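How Does a Sheep Become a Sweater?

Sheep have been kept by people for thousands of years. Some are raised for meat, some for milk, and many for their wool. Wool is the hair that grows all over a sheep's body. A farmer calls the whole coat a fleece.

Why do sheep need a haircut?

Long ago, sheep lost their wool by themselves in the spring. It came off in clumps and stuck to bushes and rocks. A few old breeds still do this. Most farm sheep today do not. Their wool keeps growing all year, the way your hair does. If it is never cut, it gets heavy and dirty, and the sheep can become too hot in summer.
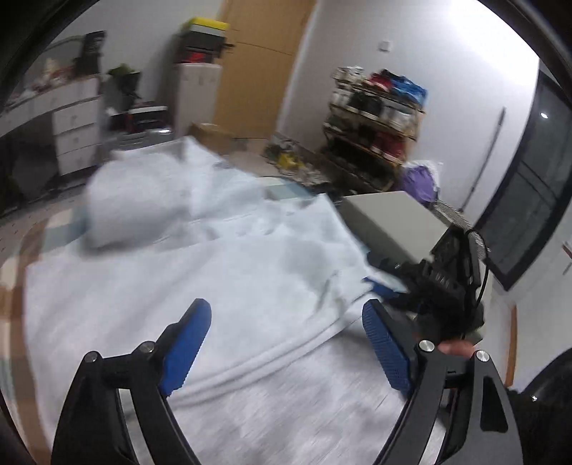 Wool grows in tiny waves called crimp. You can see crimp if you pull a small lock of wool apart and hold it up to a window. The waves push against each other, so the fibers never lie completely flat, and air gets trapped in the spaces between them. Trapped air is what keeps a sheep warm. It also helps keep you warm in bed. A light gray blanket lying in folds, like the one in the photo, holds air in its creases too, whatever it is made of. Fine wool has many small waves in each inch. Coarse wool has only a few.

Shearing day

Cutting the wool off is called shearing. Most farms shear once a year, in the spring. The farmer keeps the sheep dry the night before. Wet wool is hard to cut and can rot in the bag.

At Uvley Farm there are 597 sheep, and shearing takes several days. Work starts at 7:00 in the morning. The shearer sits the sheep up on its rump and leans it back against his legs. A sheep held this way usually stays still. The shearer uses electric clippers, starts with the belly, and then works around the body with long strokes. The fleece comes off in one big piece. A good shearer needs only a few minutes for each sheep.

Shearing does not hurt when it is done with care. Sometimes there is a small nick, and the farmer cleans it right away. 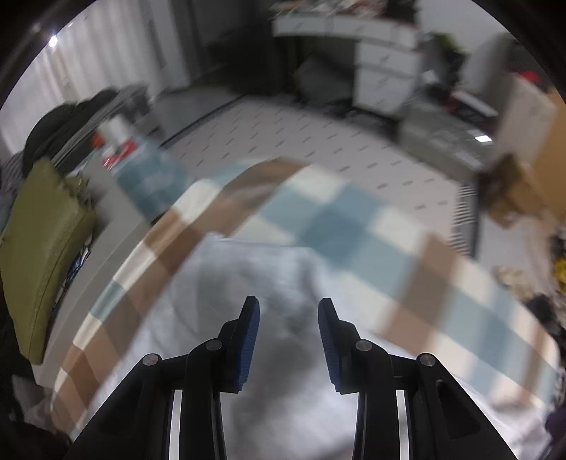

After shearing, the fleece is thrown out flat on a table with open slats. Bits of dirt and short pieces of wool fall through. Workers pull off the dirty edges. This job is called skirting. Then the fleece is rolled up and packed in a large bag with the others. Last year the farm sold 2,138 pounds of wool.

At the mill

The bags from Uvley go to the Sidura Mill. Raw wool feels greasy. The grease is called lanolin, and it helps rain run off the sheep's back. The mill washes the wool in hot, soapy water to get it out. Lanolin is saved and used in hand cream and lip balm.

Next the wool is carded. Carding machines have rollers covered with small wire teeth that comb the fibers into a soft, loose rope. A spinning machine pulls the rope thin and twists it. The twist holds the fibers together, and now it is yarn. The yarn can be dyed and then knitted into sweaters, socks, and hats, or woven into cloth.

Words to know

Fleece: the whole coat of wool from one sheep
Crimp: the small waves in a wool fiber
Skirting: taking the dirty edges off a fleece
Lanolin: the natural grease in wool
Carding: combing wool before it is spun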